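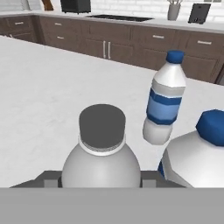
How to Photograph Wading Birds on a Falling Tide

Start with the tide table. Light matters, and so does your lens, but a heron goes where the fish are, and the fish go where the water tells them. At Arnbridge I like to be sitting down 2 hours before low water, when the channels start to show and the birds start to argue over them.

Sit low. A standing person is a predator. A sitting person is a lump, and waders have seen plenty of lumps. Pick a spot with the sun behind you, then stay there, even after your left leg has stopped reporting in.

Set the shutter to 1/2000 for anything that might fly, and let the ISO climb. Noise can be cleaned up later. A smeared egret is a smeared egret forever.
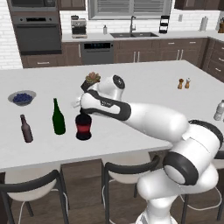

Focus on the eye and shoot in short bursts. I once held the button down through an entire Saturday morning on the Wilis mudflats and came home with 2,958 frames – 455 of them of the same godwit, asleep. I kept 13. Serena Piras, who was sitting next to me, kept more and shot far fewer, and has mentioned it since.

Leave room in front of the bill, so the bird has somewhere to walk. If every head comes up at once, stop moving and wait. If they go on staring, you're too close, so back off slowly and try again farther down the shore.

Pack up before the tide turns. The mud at Arnbridge already has one of my boots.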